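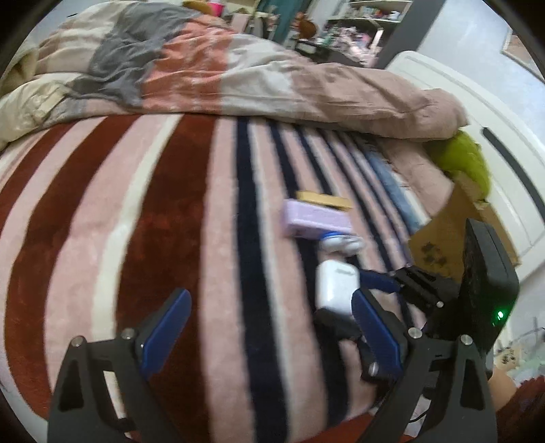 Tracey Pearce wrote to us in May that her swim club had filmed nine short videos for its sponsors and had no idea which of them anybody watched to the end. She asked if Staltis could tell her that without her having to learn a new profession. We think yes, and this page explains what the product does and what you receive when you order it.

Staltis Clip Report
For clubs, event organizers and small sports brands

Staltis Clip Report is a yearly service for people who publish sponsored sports videos and must show the sponsor what happened with them. You connect the accounts where your videos are published. Staltis collects the numbers each night and puts them in one report, with one page for each video and one page for each sponsor.

What you see in the report

Views per day, for each channel separately and all together.
The second at which most viewers leave. For many clips this is the moment when the logo comes, and it is good to know it before the sponsor asks.
How long the sponsor name is visible on the screen. You mark the start and the end yourself in the player. We tried to do this automatically and were not satisfied with the result, so for now it stays manual.
Comments, sorted by language. Staltis does not judge if a comment is positive or negative.
Shares by other accounts, if the channel gives this information. Not all of them do.

How you start

After the order you receive an e-mail with a link. Open it, choose a password and connect your first account. The first report is ready the next morning at 6:00. Older videos are also read, but only from the date from which the channel keeps its daily numbers. Please do not change the name of a video in the first night, or it can appear two times in the list. You can merge the two entries later under Settings, Videos, Merge.

Plans

Club: 402 per year. Up to 2 connected accounts and 9 sponsors. One person can log in.
Agency: 2,160 per year. Accounts and sponsors without limit. Every sponsor can get an own login and sees only the own pages.

Prices are in US dollars, without tax. Both plans are paid one time per year by card or by invoice. If you change from Club to Agency during the year, we subtract what remains from the Club plan.

Setup help

Setup help is included in both plans. Rutilio Lozano answers in English and Spanish, Denise Haworth in English. Write first by e-mail with the address of your channel, then they can look at it before they call you back.

From our customers

"We used the sponsor page in our talk with Gosling for the second season. They wanted to see the numbers of the spring race and I had them on one sheet. Before, I copied everything by hand in a table and always with some mistake."
Keith Tunstall, Skusside

"Good report, but I would like the PDF to be shorter. My sponsor reads only the first page."
Nigel Clegg, Plestley

The shorter PDF is now possible. Choose "Summary only" when you export.

Good to know before you order

Staltis reads only public videos and videos from accounts which you have connected. It cannot read the numbers of a competitor. It does not buy views, does not place advertising and does not publish in your name. Live streams are counted only after the recording is online. Stories that disappear after one day are not included in the Club plan.

Your numbers stay available for export for two months after the end of the contract. After this time they are deleted and we cannot bring them back.

Order: choose Club or Agency, fill in the billing address, and write your purchase order number in the field "Notes" if your accounting needs it on the invoice.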